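Clastmont room thermostat and receiver: frequently asked questions

Last revised 21/07/2023

Which boilers will the thermostat work with?
Any boiler with a volt-free switching input, and any boiler that accepts a 230 V switched live. The receiver has one relay and can be wired for either. It does not send a modulating signal. If your boiler needs one to reach its rated efficiency, ask the installer before buying.

Do I need a neutral wire?
The receiver needs live and neutral. The wall unit needs neither, as it runs on two AA cells. Use alkaline cells. Rechargeable cells have a lower voltage and the low battery warning will come on early.

Where should the wall unit go?
On an inside wall, 1.2 to 1.5 metres above the floor, away from radiators, direct sun and outside doors. Do not fit it in a room where the radiator has a thermostatic valve, unless that valve is left fully open. If the valve closes before the room reaches the set temperature, the boiler will go on running for the rest of the house.

The displayed temperature differs from my own thermometer. Is the unit faulty?
Usually not. Leave both side by side for an hour, out of draughts, and compare again. A steady difference can be removed under Settings – Sensor – Offset. Readings taken in the first hour after the cells are changed should be ignored.

How do I pair the wall unit with the receiver?
Hold the button on the receiver until the green light flashes. On the wall unit, open Settings – Radio – Pair and enter the installer code, 1229. The light stays on when pairing is complete. If it goes on flashing, move the wall unit to within a metre of the receiver and start again. The code is the same on every unit and can be changed afterwards.

What happens if the radio link is lost?
The receiver keeps its last state for 15 minutes and then switches the boiler off. Frost protection is handled by the boiler itself, where fitted. Heating can be turned on by hand at the receiver with one short press.

Does it need an internet connection?
No. Schedules are stored in the wall unit and survive a change of cells. The Graveck gateway is only needed for control by phone. If your broadband fails, the schedule carries on and the app shows the last known reading in grey.

Can I use one gateway for more than one zone?
Yes. Each zone needs its own wall unit and receiver. Name the zones in the app before setting schedules, otherwise they appear under their serial numbers.

Why does the heating start before the time I set?
Early Start is on. The unit learns how long the room takes to warm up and fires the boiler so that the set temperature is reached at the set time. It needs about a week to settle, and longer if first used in September, when there is little demand for heat. It can be turned off under Settings – Comfort.
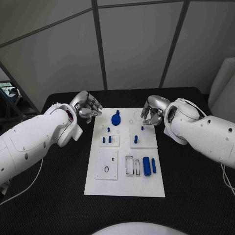 Robotic hands over a white board on a black table.

Can I replace an older Brurkau thermostat without changing the backplate?
The screw spacing is the same but the terminals are not. Remove the old plate and fit the one supplied. Switch off at the mains first.

How is the firmware updated?
Through the gateway, overnight. Units without a gateway stay on the version they were supplied with. The version number is under Settings – About.

Who do I contact about a fault?
Write to Phyllis Gosling, Technical Support, at the Marsden office. Give the serial number from the back of the wall unit and the make of boiler. Trade enquiries go to Tia Lightfoot at the same office.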